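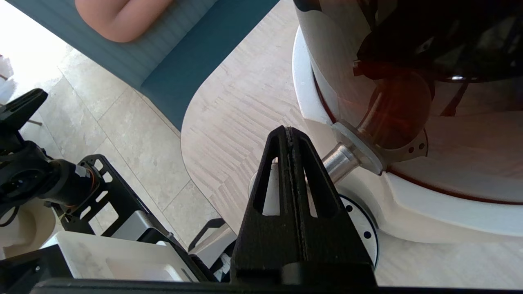
Groven table, light wood grain, rounded corners. Teal bench with ribbed backrest behind.

Groven Lounge Table and Ribbed Bench

Product group: Sirkik common-area seating
Manufacturer: Trorkton

The Groven set combines a low-maintenance table with an upholstered bench for break rooms, waiting areas and shared work lounges. Table and bench are ordered separately and ship in separate cartons.

Table

The top has a light wood-grain surface with faint parquet-like striping. Corners are rounded. The standard top is 120 cm long. Other lengths are made to order and cannot be returned once cut.

The top is supplied with its fasteners in a sealed bag taped to the underside. Two people are required for assembly. Tighten all bolts by hand first, set the table upright on a level floor, then finish with the supplied key. Do not use a power driver.

Bench

The backrest is upholstered in ribbed fabric. Teal is the stock color. The seat is 40 cm deep, measured from the front edge to the face of the backrest. The bench is freestanding and may be placed against a wall or used as a divider. Where several benches are joined in a run, order the Morelli linking plate, one per joint.

Loose cushions are not included. The pink-beige cushion is sold under accessories.

Floors

The set is suitable for stone tile, sealed concrete, vinyl and short-pile carpet. Felt pads are fitted at the factory for hard floors. Remove them before use on carpet. On tile with deep grout lines, use the adjustable feet and check the level again after the first month.

Care

Wipe the table with a damp cloth and mild soap. Dry along the grain. Abrasive pads and solvent cleaners will dull the finish and void the surface warranty.

Vacuum the bench with a brush attachment, working along the ribs. Blot spills. Covers are fixed and cannot be machine washed.

Ordering

Table and bench, standard sizes: $1,005 per set
Warranty: 2 years on frame and fasteners
Replacement parts: feet, felt pads, linking plates

Fabric samples and made-to-order lengths: contact Beverley Quinlan, Trorkton contract sales. Include the room plan and floor type with the request.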